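Charity's garden kits under fire over 'one tin feeds a family' claim

Print this story | E-mail this story

Mon 30 July

A garden kit that promises to turn a kitchen windowsill into "a family's worth of greens" is being sold across the Varham area this summer, with part of the price going to school gardens overseas. The pitch is cheerful. The arithmetic behind it is harder to find.

The Windowsill Share kit comes from Cikent, a relief charity better known for its winter coat drives. For $50, a household gets a shallow planting tin, a bag of dry soil mix, three packets of seed and a booklet of growing tips. According to the charity, each sale pays for seed and hand tools at a partner school, and the matching school garden is supposed to be planted in the same week as the one at home.

Cikent says 571 kits have been sold so far. It hopes to reach 2,000 by next February, when the program comes up for review.

"People like to grow something and know that somebody else is growing it too," said Shewit Admasu, who runs the program. "It gives parents a way to talk with their kids about where food comes from." 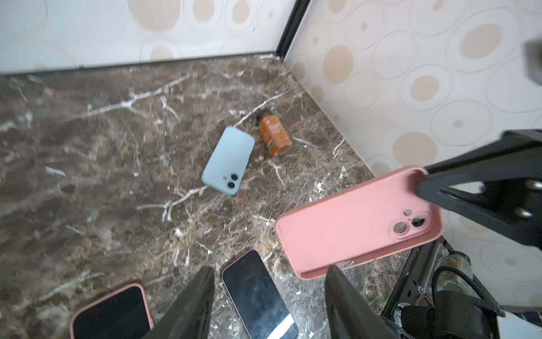 Nobody could object to that conversation. The question is what it costs. The kit's contents can be had separately at most garden stores for well under the asking price, and Cikent has not published a breakdown showing how much of each sale leaves the country. Asked for one, Admasu said the figure "varies by shipment" and that a full accounting would appear in the charity's annual report. She would not give a range.

She did confirm that the tins and soil mix are bought from Millex, a wholesale supplier, and that shipping is taken out before any money goes to the schools. The sales page mentions neither point. It says only that "your garden grows theirs."

Then there is the harvest. The booklet says one tin can provide "fresh greens for a family of four, all season long." The tin is the size of a large baking dish. The three seed packets hold leaf lettuce, spinach and radish, and a crowded tin of that size might yield a few side salads before the spinach bolts in the summer heat. Spinach sown in July rarely does much in Varham, with or without a booklet.

Nobuhle Zulu, who teaches evening classes in container growing at the Oei Center, has looked over the kit and was not won over.

"The seed is fine," Zulu said. "The soil mix is fine. The tin has no drainage holes, and the booklet doesn't get around to telling you to punch some until page nine. By then most people have planted and watered."

She also took issue with the suggested spacing, which calls for lettuce seedlings two inches apart. That works for baby leaves cut young, she said, but the cover of the booklet shows full heads.

"You will not get that picture out of that tin," Zulu said.

Admasu said the booklet was being revised and that later kits would come with holes already punched. Buyers who have the older tin can make five or six holes in the bottom with a hammer and a medium nail. She described the line about a family of four as "an invitation, more than a measurement."

That may come as news to buyers. The claim is printed on the side of the box with no such explanation, and it is repeated twice in the e-mail that goes out to people who sign up for growing reminders.

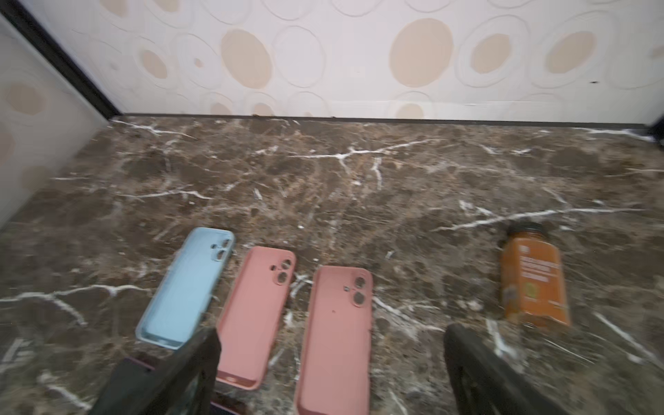
The overseas half of the program is harder to check from here. Cikent says school gardens have been started at 12 sites and that teachers send back planting reports. Two of those reports were made available for this story. Both were a single page long. One listed kale, onions and beans planted in raised beds, and gave the number of students taking part as 200. The other gave no crops at all and said the garden was "ready to begin."

Neither report said how much food had been picked. Admasu said harvest figures were never part of the agreement with the schools, and that asking teachers to weigh vegetables would be a poor use of their time. She has a point. It does leave donors with little to go on beyond the charity's word.

Cikent is now offering a group package for clubs, churches and workplaces at $500, which includes ten kits and a wall chart. Ten kits bought one at a time cost exactly the same, so the saving comes to one wall chart.

Zulu said that families who want to support school gardens could give the money directly and start lettuce in any old container they have in the garage, as long as it drains. A dishpan will do. She suggests waiting until late August to sow spinach, keeping the tin out of afternoon sun until then, and using the radishes to fill the gap.

Kits are on sale through Cikent's website and at its Varham office on weekday mornings. Unopened kits may be returned within 30 days, with the buyer paying postage. The revised booklet is to be posted online for earlier buyers, though the charity has not set a date.

Print this story | E-mail this story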